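Category: Course Handouts > Cell Maintenance
Last updated: Oct 14, 2022

Handout 2. Two-finger gripper: fingertip check and grip test
Notes by Neema Tanui. Bench procedure by Oduor Lukumay.

This handout covers the gripper on the Skondotach cell. The arm itself is covered in the Peeters notes and is not repeated.

Before touching the fingers, put the arm in hold and cut power to the gripper. Work the fingers by hand through their full travel. Both should move freely and by the same amount. If one lags, clean the linkage before going any further. Do not oil it.

Check the fastener at each tip joint with the small driver. Tighten until it stops, then leave it. The finger plastic strips easily, and the spares from Drakby take weeks to arrive. Enter any replaced part in the cell log under number 926.

Restore power and set the close speed to 300 on the pendant. Present the test disc on edge and close at low force.
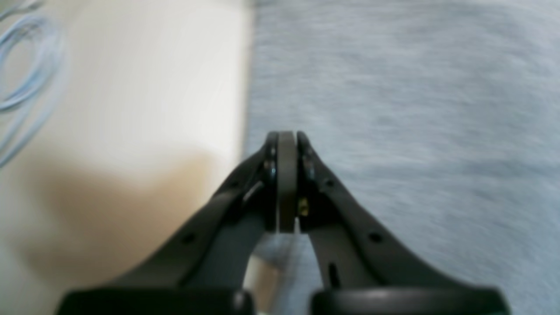

Fig. 1. Disc held upright between the fingertips, wrist camera view.

Compare the disc with the line of the fingers. A disc that leans to one side points to uneven wear on the contact parts, and these are changed in pairs. A disc that turns under a light push calls for one step more force. Repeat the hold after each change.

Keep cables well away from the travel of the arm during the test. If a cable snags, stop and start over from hold.

Lab groups: record force setting, lean (yes/no) and any slip. Hand the sheet to Victor Mwaipopo before the January session.

2 comments | 0 shares
Tags: grippers, maintenance, lab sheets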